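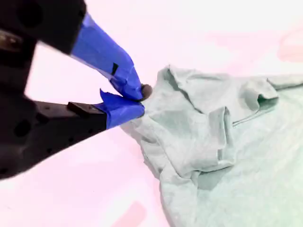
4.2 Condition of the plaster ceiling

The Plurkier opened as a variety house and was converted for film some years later. The conversion left the auditorium ceiling in place but covered most of it with two layers of oil paint and, over the balcony, a skim of gypsum. Our survey in September was limited to what could be reached from the lighting bridge and from a mobile tower in the stalls. The areas above the side boxes were not inspected.

The ceiling is fibrous plaster on timber laths, hung from the roof trusses by wire and wadding ties. It was cast in 503 panels, most of them repeats of the same small set of moulds. The ties are in fair condition over the stalls. Over the rear balcony, where the gutter had leaked, many have rusted through and the panels are held mainly by their neighbours. Similar damage has been recorded at the Adulix, a smaller house of the same period with 2,883 seats fewer than its architect first proposed.

Paint samples were taken from the ribs, the coves and the flat grounds. Under the oil paint there is a thin distemper, blue-grey on the grounds and a warm buff on the ribs. Traces of metal leaf survive in the deeper parts of the moulding — enough to fix its position, though too little to match its tone. The distemper is powdery and comes away with the later coats, so uncovering it across the whole ceiling is not advised. We suggest opening two trial areas near the proscenium and repainting the rest to match.

Figure 2. Robotic gripper pinching the edge of a pale green cloth garment on a white work surface.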